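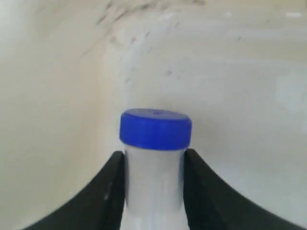 Script reading day at the Furnival, Jimulberg

I went to the Furnival's open day in January with two scripts in my bag and read neither of them out. The building has a 40-seat reading room upstairs, and that was where most of the day happened.

The morning went to table reads. Actors from the Dostari company sat down cold with the first ten pages of whatever the writers had handed in. Long blocks of description went badly. One opening had half a page on a kitchen before anybody spoke, and the narrator had to stop for water.

After lunch Alfie Sedgwick talked about rewriting Wavidov, his ferry drama. The first draft had 2,720 lines of dialogue. He cut it to 2,000 and moved the main argument from a cabin to the car deck, so the couple have to shout over the engines. He handed out both versions of the scene and we read them side by side. I preferred the second, though I missed a joke about the vending machine.

Questions ran until 4.30pm, mostly on agents. Tea was free and sandwiches weren't. The lift was out, so allow for two flights of stairs. Scripts for the next reading go in at the front desk, printed, single-sided, with no name on the title page.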